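Hand-Held Grippers on Soft Cloth: Do They Beat the Paltik Arm?
Robotics project report, February 9, 2024

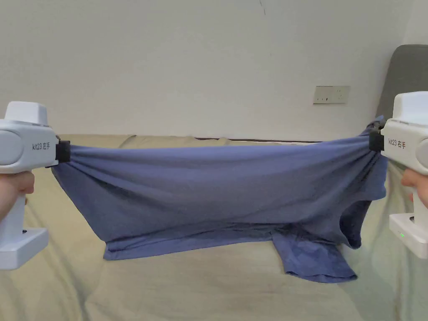 1. What we wanted to find out

The Drakeo guide says hand-held grippers let a person record folding data faster than driving an arm from a controller. We had doubts. Faster at what, and is the data any good? We compared a pair of white hand-held grippers (kit23, one labeled for the left hand and one for the right) with the Paltik arm in the lab, which we drive with a Rajan controller.

2. Setup

The task was the same for both: pick up a T-shirt by the shoulders, stretch it flat, lay it down, fold it once. The hand-held trials were done over a bed with a pale green sheet. The arm can't leave the lab, so its trials were on a table. That is a real weakness in the comparison and we come back to it in section 4.

3. Results

We recorded 75 hand-held trials and 46 arm trials. All of them together gave 3702 seconds of usable recording. The hand-held trials were shorter, as the guide promised. We threw out eight of them where one jaw let go of a shoulder during the stretch.

The black jaws bunch the cloth into tight folds where they pinch it. With the upper edge pulled nearly straight, the rest of the shirt still sags and wrinkles, and a sleeve can fall open on its own. Our tracking software (Ono) often took the sleeve opening for the neck. It made the same mistake with the arm, so we don't blame the grippers for that one.

4. Problems with our own test

A person holding a gripper feels when cloth is slipping and corrects without thinking. The arm does not. So a good hand-held trial may only show that people are good at folding shirts – we can't tell from these numbers whether a robot could copy it. Bed versus table also matters, and we changed both things at once.

5. Next steps

Repeat the hand-held trials on the lab table by June, with the same shirt. Until then we would not claim more than "quicker to record."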